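Open house at Frandsen: an afternoon among the laundry things

I had been looking forward to this since March, when Þórey Briem mentioned that Frandsen would be opening its workshop for an afternoon. If you read this site you know I have a weakness for household goods (pegs, baskets, anything that folds), so I was there at 2 with a notebook and far too many questions!

The building is an old net loft down by the harbor, up 18 steps that are steeper than they look. Coats go on a rail at the top, and then you're straight into the sample room, which smells of sawdust and coffee. Gunnlaugur Overgaard took our group round. He has been making drying racks for most of his working life and he talks about them the way other people talk about boats. We started with the Rostari, their wall rack, which folds flat with one hand and makes a lovely soft clack when it closes. I must have opened and shut it a dozen times. The Padix is the floor model, wider and heavier, and I liked it a little less, though Þórey wanted to take one home on the bus.

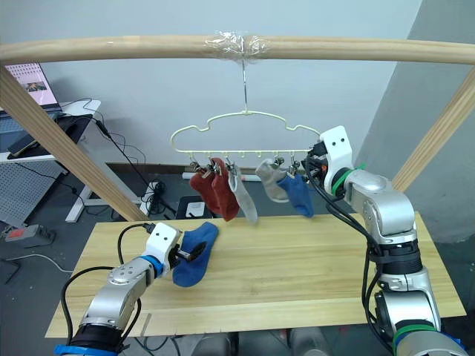 Socks got a whole table to themselves, and I could have stayed there until closing. Gunnlaugur thinks sock drying is badly neglected, and after half an hour with him I think so too. Most of us drape them over a radiator and find one behind it in spring. My favorite thing of the entire visit was the cloud-shaped hanger, cream wire with a bumpy top like something out of a cartoon and a row of little metal clips along the straight bar underneath. It hangs by a thin hook from the top rod of a simple wooden frame, right at a joint bound up with clear tape, and I love seeing that sort of workshop fix. Reddish-brown socks, gray ones, a blue one at the end: I want that on my bathroom wall tomorrow. We had a long and very happy argument about whether you clip at the toe or the cuff. I'm a cuff person. Þórey isn't.

After that came the storage room, where they keep old samples going back to the first years. The shelf list runs to 2,774 items, and Gunnlaugur let us pull out whatever we liked. I found a tiny travel line called Restgate that they stopped making, just a cord and 3 hooks in a cloth pouch, and I'm still thinking about it.

Coffee and cinnamon buns at the end, by the big window. Wear flat shoes for the stairs, and if Gunnlaugur is there, ask him about clips.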